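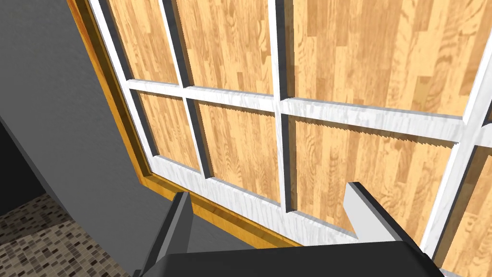 Cash shortage in a growing firm: the case of Dadell
Project report, Business Finance module
Chenxi Feng and Ritva Vuorinen
15 January 2019

1. Background
Dadell is a family-owned joinery firm which sells to builders and, through its Fornell branch, to private households. It reported a profit in every year we studied, and in August it was still unable to pay its timber supplier on the due date. Its costliest line is made to order, and a large window with white glazing bars dividing it into panes, set in an orange-toned wooden surround, is typical of the work that ties up money before any invoice can be sent. The report examines how a profitable firm ran out of cash, and whether the owners could have seen it coming from their own records.

2. Method
We used the order book, the purchase ledger and the monthly bank statements. The accounts were not audited. Each order was traced from deposit to final payment, and orders cancelled before production were left out. The owner was interviewed twice, the second time by telephone. Where her account and the ledger differed, the ledger was used.

3. Findings
The Fornell branch opened with a target of 3000 units a year and sold 2410. Sales were therefore below plan, but this was not the main cause of the shortage. Fixed costs at the branch had been set for the full target, and the lease allowed no reduction. At the same time the firm took on a contract with Manninen, a housebuilder, on terms of 110 days. Household customers pay a deposit and settle on delivery. As the share of sales going to Manninen rose, the average wait for payment rose with it, while suppliers were still paid at the end of each month.

The overdraft limit was not reviewed when the contract was signed. The owner told us that the bank had been informed. We found no letter to this effect.

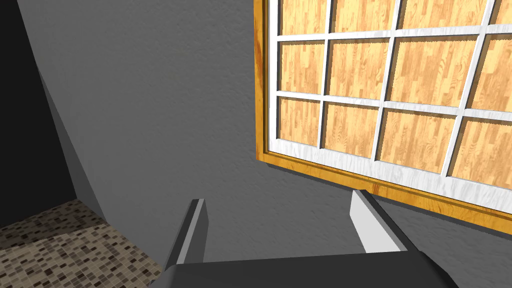

4. Stock
Stock was valued at cost, including part-finished work. Dadell made no separate entry for items completed but not yet collected, so the figure in the accounts could not be split by age. The difficulty is greatest for made-to-measure goods. A wide window with a thick, visibly grained wooden frame and a white grid fits the opening it was drawn for, and if the buyer withdraws, its resale value is uncertain. We counted 300 units in this position at year end from the despatch notes. Most belonged to one Manninen site, Gorkona, where building work had been delayed.

5. Discussion
A monthly cash forecast would have shown the shortage one quarter ahead. The data needed were already held, but in two ledgers kept by different people. Stage payments on the Gorkona order would have covered the timber bill without further borrowing. We cannot say whether Manninen would have accepted them.

6. Limitations
Only one firm was studied, and the branch had traded for a single full year. Wage costs were taken from a summary sheet and could not be checked against payslips.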